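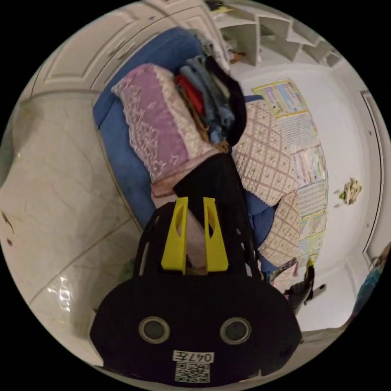 Hildegard Hollmann wrote in after the last update to ask whether yellow fingers grip cloth any better than the black ones on her own build, or whether it comes down to the shape. It's the shape and the plastic. The color was what was left on the spool.

This page collects pictures from the Plelter build, a hand-held gripper put together at home and tried out on clothes and bedding. Most of the printing was done in April. The fingers are on their fourth version, and each pair takes almost 6 hours to print.

## Fingers on fabric

The quilt with the white floral lace is a harder item than the plain clothes stacked near it. Lace edging can catch on a fingertip, so the tips were sanded with 120 grit before assembly. The oval cutouts save a little plastic and let the finger bend.

- **Sofa pile.** Mixed textiles, folded, on blue upholstery. The fingers run parallel, with a black frame on either side.
- **Bed.** A folded black garment on a pink checked sheet, right in front of the fingers. Dark cloth is a good check on the two lenses. Gisela Yáñez wrote the notes for this one.
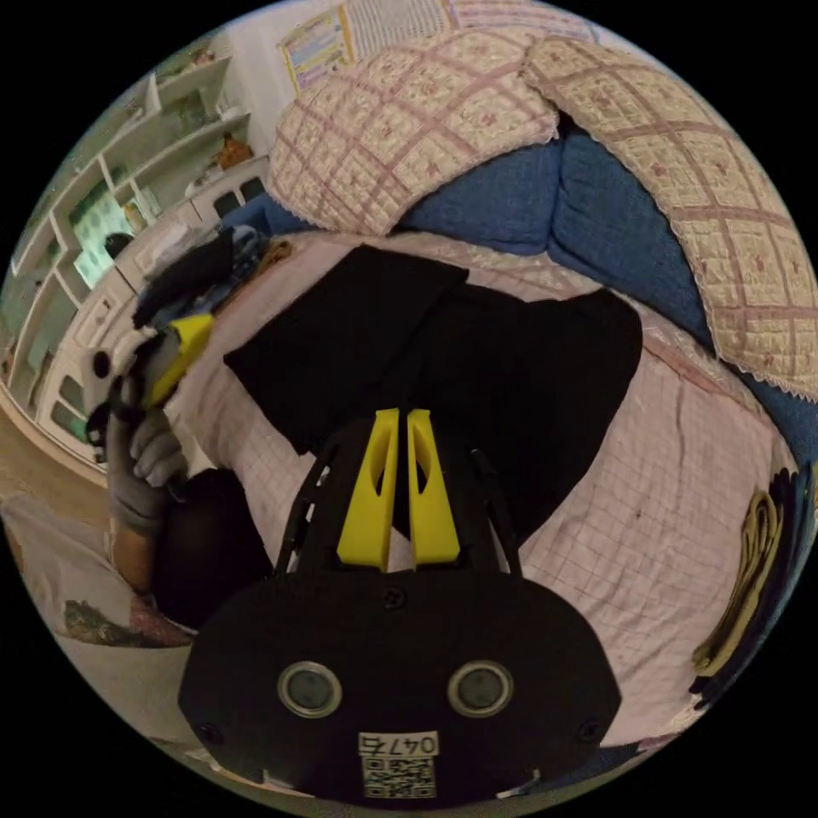 ## Still to do

- Print a spare set of fingers.
- Replace the housing screws with 2 mm longer ones.
- Put the finger files on the Wendley page, with the print settings.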